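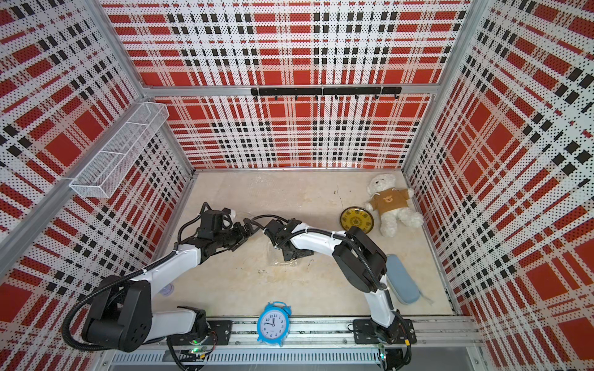
Chapter 6: Two-Arm Packing Cells

A two-arm packing cell is sold in one of three forms: as bare arms with a mounting kit, as a complete bench enclosure, or as a service in which the supplier keeps ownership of the machine and charges by the month. The Tornberg bench cell, used throughout this chapter, belongs to the second form. Both arms are fixed to a single aluminium rail at the front, each on its own black mounting plate, and they reach inwards over a shared floor bounded by three perforated walls. The distance between the two bases is therefore set at the factory. The buyer can alter the contents of the floor and the programs, but very little else.

6.1 Scope of supply

The standard order comprises two arms, two grippers, the enclosure, and a control licence for one site. Packing materials are the buyer's concern. Histley, which distributes the cell, quotes 109 working hours from delivery to acceptance, of which the greater part is teaching time. A cell intended for tableware needs more teaching than one intended for cartons, as bowls and plates offer few flat faces to grip and the wrapping sheet changes shape each time it is handled.
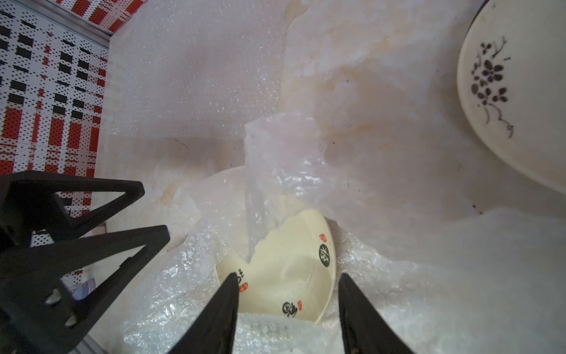

Does the buyer need a separate program for every item? One program per family of shapes is normally enough, provided that the gripping width and the approach height are entered for each item in the family.

6.2 Reach and shared space

The floor is divided in software into three zones: left only, right only, and shared. Either arm may enter the shared zone, and under the default settings the second arm waits until the first has reported its position. For wrapping work this rule has to be relaxed – one gripper holds the item while the other brings the sheet across – and the supplier should be asked to show
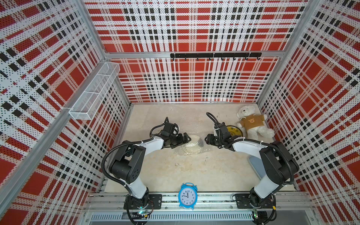 the relaxed setting at full working speed before the order is signed. A demonstration at reduced speed proves very little. In the trials at Flurholm the waiting rule was left on for the first 115 cycles and removed for the next 143, and the two sets of times were reported separately. Buyers should ask for figures in the same form.

6.3 Service terms

The maintenance contract provides for an inspection every 2000 running hours. Gripper fingers are treated as consumables and are charged extra.
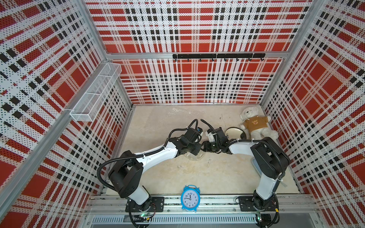 Catríona Mac Giolla, commenting on a draft of this section, objected that running hours are a poor measure for a packing cell. An arm that holds an item still for most of a cycle, she wrote, wears differently from one that is always moving, and the contract ought to count grip closures instead. Sang already offers terms on that basis. The comparison is worked through in Section 6.7.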